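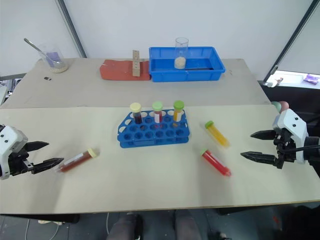

Gwion Beddoe had told me beforehand that the walk through the Naylor dye works would disappoint anyone hoping for vats. The vats are there, he said, but they are closed vessels with lids bolted down, and most of the decisions that matter about color are made in a side building on samples of a few grams.

He was right about the vats. I went on 25/04/2024 with a party of 42, most of them from weaving and knitting firms, for the spring visitors' day. We were divided at the gatehouse by surname. My group started at the yarn store and worked forward through the process, which I would recommend to anyone given the choice, as the group that started at dispatch spent the first hour looking at finished goods without the terms to discuss them.

Yarn store

Incoming yarn is wool and wool-nylon blend, delivered on cones and rewound onto perforated plastic tubes before dyeing. The rewinding sets the package density, and the package density decides whether liquor passes evenly from the core to the outside. A package wound too hard dyes pale in the middle. One wound too soft channels, and the streaks show up in the knitted panel as bars. The works checks density by weighing and measuring a few packages from each lot. The guide passed two of them along the line, one good and one rejected, and I could not tell them apart by hand. Two people in the group said they could.

Storage is by lot number with no mixing on a pallet. The store was cool and smelled of spinning oil. Some 1,625 cones were on the racking against the north wall, all ecru, waiting for a single order of school knitwear.

Water

The water room was the part of the visit I had come for. The site draws from a borehole and a town main and blends the two. Borehole water is hard and carries a little iron, and iron dulls reds and bright yellows noticeably at low concentrations. The softening plant is a pair of ion exchange columns, one on duty and one regenerating with brine. Hardness is tested at the outlet at each shift change and the result is written in a bound book on a shelf beside the door. I looked back through October in the previous volume. The entries were legible and complete apart from one week in which someone had used a failing pen.

A visitor asked why the test was still done by hand when an inline meter was fitted. The answer was that the meter had drifted twice and the book had not. The meter reading is now recorded in the next column and the two are compared.

Shade laboratory

Shade matching takes up two rooms on the upper floor of the side building. Stock solutions of each dye are made up at fixed strength and dosed by volume into small sealed pots with a weighed hank of yarn. The pots turn in a heated bath on a programmed temperature curve, usually a slow climb to just under the boil, a hold, and a controlled cool. The hanks are rinsed, dried and compared with the customer's standard under three lamps — daylight, shop fluorescent and household tungsten. A match that holds under one lamp and fails under another goes back for a different combination of dyes, even if the numbers from the spectrophotometer are good.

The recipe archive runs to 273 drawers of cards with a tuft of dyed yarn stapled to each. It has been entered into software, and the matchers still go to the drawers first. The oldest card I handled was a bottle green on a coarse carpet yarn, with the weights given in ounces. The stapled tuft had faded along the exposed side only.

Brown was discussed at length. It is usually a three-dye mixture of yellow, red and blue, and if the three do not exhaust onto the fiber at similar rates the shade moves during the hold. The laboratory tests new dyes for this by pulling hanks at intervals through the cycle and laying them side by side. A compatible set gives a row of samples that deepen without changing hue. The incompatible set on show went from orange to a flat chocolate.

Dyehouse

The production machines are vertical pressure vessels loaded from a mezzanine by an overhead hoist. A carrier with its spindles of yarn goes in as one unit. The pump reverses every few minutes so that liquor flows alternately inside-out and outside-in. Four of the vessels were running. The fifth was open for a gasket change, and we were allowed to look in from behind a chain. The interior was plain stainless steel with a faint blue tide line below the rim.

Noise on the mezzanine made the guide hard to follow. Anyone attending the next one should stand near the front at this stage or read the panel at the foot of the stairs, which gives the same cycle times.

Effluent

Spent liquor goes to a balancing tank, where acid and alkaline discharges partly neutralize one another before pH correction. Color removal is by coagulation and settling. The outlet sample was in a glass jar on the sill, straw-colored, next to one from the inlet that was close to black. The sludge is pressed to cake and taken off site. I asked about salt, which this treatment does not remove, and was told it is managed by limiting the discharge rate.

Practical notes

The visit takes four hours including a break for tea. Flat closed shoes are required and ear plugs are handed out at the dyehouse door. Photographs are allowed everywhere except the recipe drawers. Parking is on the gravel behind the boiler house, entered from the lower road.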